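Chapter 5
Containers, Closures and the Household Table 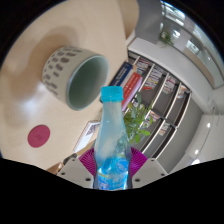

The study of domestic materials begins with the vessels that people handle every day. Bottles, cups, jars and jugs are so familiar that students often overlook the decisions behind their shape, colour and finish. This chapter examines those decisions and introduces the vocabulary used in Chapters 6 and 7.

Containers fall into two broad groups. Open vessels, such as a ceramic cup, are filled and emptied at the table. Closed vessels, such as a plastic bottle with a screw cap, are intended for storage and carrying as well as for pouring. The distinction matters when selecting a material. Glazed ceramic tolerates hot liquids and repeated washing, but it is heavy and may chip. Clear plastic is light and allows the contents to be inspected, although many types soften when heated.

The parts of a bottle are named after the body: neck, shoulder and base. A gradual shoulder directs liquid smoothly towards the opening, while a narrow neck limits the flow. Ridges on the side of a cap improve grip, particularly for users with reduced hand strength. Labels are normally placed on the body, where the wall is broad enough to carry them.

Colour also serves a purpose. A bright cap is easily found on a crowded bench. The interior of a cup may be glazed in a different colour from its outer wall, and potters have long used this contrast to draw attention to the rim. Section 5.2 considers surface pattern in more detail – including dashes, spots and other repeated marks – and is based on teaching notes prepared by Orysia Hrynyshyn for the Clarport course.

Before proceeding, students should select one open and one closed vessel from home and record the following for each:

Material of the body
Type of closure, if any
Colour and finish, inside and out
Capacity in millilitres

For the purposes of conversion, one litre equals 1,000 millilitres. Records should be kept for use in the practical exercise at the end of Section 5.2.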